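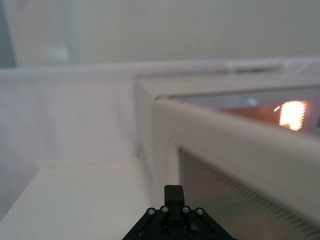

## Open day, Wed 26 August: wrist views and bench notes

The Ondano handling lab opened its doors for one afternoon. Visitors came through in groups of 11, starting at the control desk and finishing at the arm. This page collects the wrist-camera view with the notes that were taped up at each stop. Juwita Setiawan wrote the notes for the arm, Krisztina Kelemen those for the software, and Beathag Crichton edited both for length.

### Stop 1: the gripper and the white enclosure

Wrist view at the top of the page. Black gripper, four silver screws in a shallow arc below the tip block. The rounded white rim is close to the camera and soft in focus, with the mesh panel inside it.

The orange light in the clear pane is the most saturated thing in view. Groups were asked to find it on the monitor first and then find the rim, which is harder: white rim, white side panel, white surface, pale wall. The edges between them are mostly shading.

### Stop 2: what the wrist camera is for

A fixed camera over a bench gives position across the whole work area. A wrist camera gives the last stretch, where the arm itself tends to block the overhead view. The cost is that the picture moves whenever the arm does, and anything very near the lens blurs.

The gripper always occupies the same part of the wrist view. Sekar Yusof's calibration routine uses this. The outline is stored once after each camera change and compared at startup. If the stored and live outlines disagree, the mount has shifted and the session doesn't start.

### Stop 3: low-contrast edges

Most questions came here. Two asked often enough to write down:

- *Why not paint the rim a darker color?* It would make the edge easier to find, and the software would then be tuned to a painted rim. The lab wants to handle equipment as it comes.
- *Does the mesh confuse it?* Fine repeating texture can. Viewed at a slant, it may produce diagonal streaks that resemble edges. The current filter discards short segments and keeps long curved ones.

Kelemen's test set for this stop holds 1,089 wrist views of pale surfaces. The filter marked the rim acceptably in 603 of them. The sheet on the wall gave both numbers and no percentage, and several visitors worked it out on their phones.

### Stop 4: reflections in clear panes

A light seen in a pane may be behind it or reflected off it, and a single view does not always settle which. The procedure is to move the wrist sideways a short distance and take a second view. Lights behind the pane and lights reflected in it shift by different amounts.

Kurniawati Wibisono ran this stop from the control desk with a flashlight and a sheet of acrylic. The demonstration takes four minutes and needs the overhead lights off, so groups arriving early had to wait in the corridor.

### Stop 5: limits and stops

Posted next to the emergency stop, reproduced as it was:

1. No hands past the yellow tape while the desk lamp is green.
2. The arm runs at reduced speed for visitors.
3. Any person may press the stop. You don't need to ask.
4. After a stop, only the desk operator resets.

The stop was pressed twice, once by a visitor's elbow. Reset took under a minute both times.

### Attendance and corrections

The sign-in sheet has 84 names. An earlier version of this page credited the calibration routine to Wibisono; it is Yusof's. The handout also listed Stop 4 before Stop 3, and anyone who kept a copy should swap the two.

Questions about the test set go to Kelemen. Setiawan handles group visits, which need two weeks' notice.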